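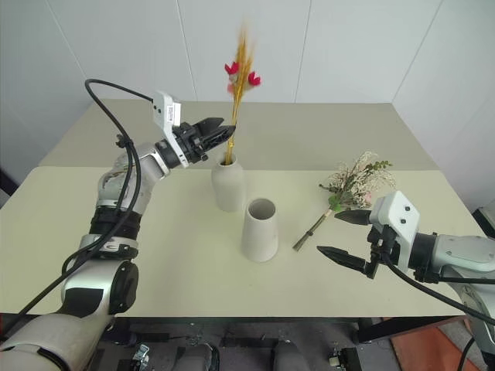

4 Erhebung der Demonstrationen

4.1 Aufgabe und Aufbau

Der Datensatz Kiladis umfasst mehr als 4000 teleoperierte Demonstrationen beidarmiger Tischaufgaben. Wir behandeln in diesem Abschnitt die Teilaufgabe „Trockenblumen einstellen“, weil an ihr am deutlichsten wird, was uns an der gängigen Praxis der Datenerhebung stört. Ein Strauß aus getrockneten Stielen soll vom Tisch aufgenommen und in eine leere Vase gestellt werden. Eine weitere Vase, in der bereits Weizen steht, bleibt dabei auf dem Tisch und darf weder umgestoßen noch verschoben werden. Die Aufgabe gilt erst dann als gelöst, wenn beide Greifer geöffnet sind und der Strauß ohne Unterstützung in der Vase steht.

Die Wahl der Gegenstände geht auf eine frühere Arbeit zurück (Carrilho und Shenoy, unveröffentlicht), in der dieselbe Aufgabe mit Kunststoffstielen untersucht wurde. Die dort berichteten Erfolgsraten waren hoch, was wir für wenig aussagekräftig halten. Ein Kunststoffstiel gibt nach und kehrt in seine Form zurück. Ein getrockneter Stiel bricht oder verliert Teile der Blüte, und er tut das auch dann, wenn die Demonstration nach den üblichen Kriterien als gelungen eingestuft wird. Ob ein gelerntes Modell aus solchen Demonstrationen einen schonenden Griff ableiten kann, lässt sich aus der Erfolgsrate allein nicht ablesen.

Aufgezeichnet werden ein Kopfbild und die Handgelenkbilder, dazu die Gelenkstellungen beider Arme und die Öffnungsweite der Greifer. Kraftwerte liegen nicht vor. Wir haben darüber mehrfach diskutiert und uns aus Kostengründen dagegen entschieden; diese Entscheidung würden wir heute anders treffen. Die Zeitstempel vergibt die Aufzeichnungssoftware Wirkivow beim Eintreffen der Daten, also mit einer Verzögerung, die wir zwar gemessen, aber nur für die Bildströme korrigiert haben. Für die Gelenkdaten nehmen wir an, dass sie vernachlässigbar ist. Geprüft ist diese Annahme nur im Leerlauf.

4.2 Bedienpersonen und Anweisungen

Die Demonstrationen wurden im März von Leonor Peixoto und Afonso Aguiar gesteuert. Beide hatten vorher eine Einarbeitung durchlaufen, deren Aufnahmen nicht in den Datensatz eingegangen sind. Die schriftliche Anweisung war knapp gehalten: Strauß an den Stielen fassen, über die Öffnung führen, absenken, loslassen. Wie weit der zweite Arm beteiligt wird, blieb der Bedienperson überlassen.

Im Nachhinein erwies sich gerade diese Freiheit als schwer auszuwerten. Peixoto setzte den zweiten Greifer häufig als Anschlag neben der Vase ein, ohne sie zu berühren. Aguiar hielt ihn meist in Bereitschaft und griff nur ein, wenn die Stiele am Rand hängen blieben. Beide Strategien führen zum Ziel. In den Trainingsdaten stehen sie unverbunden nebeneinander, und kein Etikett verrät dem Modell, welche gerade verfolgt wird. Man kann das als Vielfalt bezeichnen, und in der Literatur geschieht das regelmäßig. Wir sehen darin zunächst eine unkontrollierte Variable.

Hinzu kommt, dass die Bedienpersonen mit der Zeit schneller werden. Späte Demonstrationen sind kürzer, die Bahnen glatter, Korrekturen am Vasenrand seltener. Wer den Datensatz zufällig in Trainings- und Testteil zerlegt, mischt frühe und späte Aufnahmen und verdeckt den Effekt. Wir haben deshalb nach Sitzungen getrennt. Die Trennung ist gröber, als uns lieb wäre, denn auch innerhalb einer Sitzung ändert sich das Verhalten merklich, vor allem nach einer Pause.

4.3 Variation der Szene

Abbildung 4 gibt die Sicht einer Handgelenkkamera auf den Arbeitsbereich wieder. An dieser Ansicht lässt sich ein Problem erläutern, das im Kopfbild leicht übersehen wird. Die Finger des eigenen Greifers nehmen im Vordergrund viel Raum ein und verdecken einen Teil der Szene. Die Vase mit dem Weizen ist hinter dem linken Finger nur teilweise zu erkennen, während die andere frei zwischen den Fingern steht. Ein Modell, das sich stark auf dieses Bild stützt, sieht also einen wechselnden Ausschnitt jenes Gegenstands, den es keinesfalls berühren soll. 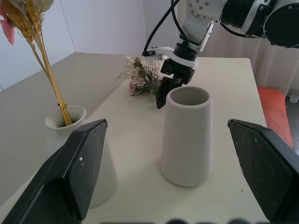

Für die Anordnung der Gegenstände galt eine einfache Regel. Nach jeweils 40 Demonstrationen wurden die Vasen versetzt und der Strauß neu abgelegt, innerhalb einer Fläche, die beide Arme erreichen. Die Positionen wählte die Bedienperson. Eine vorab gezogene Zufallsliste war vorgesehen und wurde nach den ersten Sitzungen aufgegeben, weil das Abmessen auf dem Tisch zu viel Zeit kostete. Die Folgen sind in den Daten klar zu sehen: Die Vasen häufen sich in der Tischmitte, und der Strauß liegt überwiegend so, dass seine Stiele zu ihnen zeigen. Menschen legen Gegenstände offenbar auch dann griffbereit hin, wenn sie sich Beliebigkeit vorgenommen haben. Randlagen sind entsprechend schwach vertreten.

Wir halten es für wahrscheinlich, dass ein erheblicher Teil der für ähnliche Aufgaben berichteten Robustheit auf solche Gewohnheiten zurückgeht. Wenn Trainings- und Testszenen von derselben Person aufgebaut werden, prüft der Test vor allem, ob das Modell den Geschmack dieser Person getroffen hat. Um dies wenigstens ansatzweise zu untersuchen, hat Madalena Coelho, die an der Erhebung nicht beteiligt war, einen zusätzlichen Satz von Testszenen aufgebaut. Die Ergebnisse berichten wir in Abschnitt 5. Sie fallen schlechter aus als jene auf dem regulären Testteil, und zwar für alle von uns trainierten Modelle.

Licht und Hintergrund wurden nicht planmäßig variiert. Helle Vasen auf hellem Tisch vor heller Wand ergeben wenig Kontrast, insbesondere am Rand der Öffnung, auf den es beim Einstellen ankommt. Wir hatten erwartet, dass die Modelle hier häufiger scheitern. Im regulären Testteil war das nicht der Fall. Eine günstige Deutung wäre, dass die Modelle den Rand auch bei geringem Kontrast finden. Ebenso gut könnten sie die Öffnung aus der Lage des Vasenkörpers oder aus der Haltung des anderen Arms erschließen. Unsere Daten erlauben es nicht, zwischen diesen Erklärungen zu entscheiden.

4.4 Auswahl und Bewertung

Jede Aufnahme wurde nach ihrem Abschluss von der steuernden Person als gelungen oder misslungen markiert. Misslungene Aufnahmen wurden behalten, gehen jedoch nicht in das Training ein. Eine zweite Bewertung nahm die Firma Cunha vor, die dafür ausschließlich das Kopfbild erhielt. Bei klaren Fällen, etwa einer umgefallenen Vase, stimmen die Urteile überein. Auseinander gehen sie dort, wo der Strauß schief steht, ein Stiel neben der Öffnung liegt oder Blütenteile auf den Tisch gefallen sind.

Strittige Aufnahmen haben wir zugunsten der steuernden Person entschieden. Dafür spricht, dass sie die Szene unmittelbar vor sich hatte. Dagegen spricht, dass sie ein Interesse daran hat, die eigene Arbeit als brauchbar einzustufen. Die Entscheidung bleibt willkürlich, und wir geben beide Markierungen mit dem Datensatz weiter, damit andere anders verfahren können. Wer nur die übereinstimmend positiven Aufnahmen verwendet, erhält einen kleineren und vermutlich auch leichteren Datensatz.

Eine automatische Vorauswahl mit dem Werkzeug Modex haben wir erprobt und verworfen. Modex sortiert Aufnahmen aus, deren Bahn stark vom Mittel abweicht. Bei unserer Aufgabe betraf dies bevorzugt Demonstrationen, in denen ein Stiel am Rand hängen blieb und die Bedienperson nachgreifen musste. Gerade solche Korrekturen fehlen den Modellen später im Betrieb. Der verbleibende Datensatz sah sauberer aus, und der Validierungsfehler sank, wie zu erwarten war. Auf das Verhalten am Roboter lässt sich daraus nichts schließen.

4.5 Grenzen der Erhebung

Zwei Einschränkungen betreffen alle folgenden Ergebnisse. Die Trockenblumen verändern sich durch den Gebrauch. Ein mehrfach gegriffener Strauß ist lichter als ein neuer und gleitet leichter in die Öffnung, sodass die Aufgabe im Lauf einer Sitzung einfacher wird. Wir haben Sträuße ersetzt, wenn sie sichtbar beschädigt waren, den Zeitpunkt des Austauschs aber erst spät protokolliert. Für die frühen Sitzungen ist er nur noch aus den Bildern zu schätzen.

Die andere Einschränkung wiegt schwerer. Der Umfang des Datensatzes wird in Demonstrationen angegeben, wie es üblich ist, und diese Zahl täuscht. Aufeinanderfolgende Aufnahmen mit derselben Vasenstellung, demselben Strauß und derselben Bedienperson sind keine unabhängigen Beispiele. Die in Abschnitt 5 angegebenen Streuungen berechnen wir daher über Szenenanordnungen statt über einzelne Aufnahmen. Sie werden dadurch beträchtlich größer, und mehrere Unterschiede zwischen den Modellen, die wir in einer früheren Fassung noch als gesichert dargestellt hatten, verschwinden darin.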